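Talks about talks

So Caltby and Erkach have agreed to meet again in August. The joint statement runs to 12 pages and I read all of it – I can't find one promise with a deadline on it. Both sides "welcome progress" on the border crossing. What progress? It has been shut for 2 years.

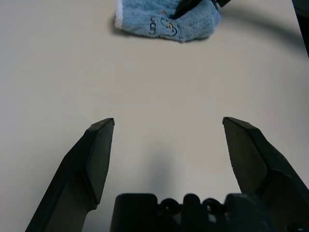

Tâm Lương thinks the handshake alone was worth the trip. Maybe. I'd like to see one truck get through first.

Recent posts
Who reads a communiqué?
Bristow and the empty chair
Sanctions, again

© Meijer Notes | Contact | Back to top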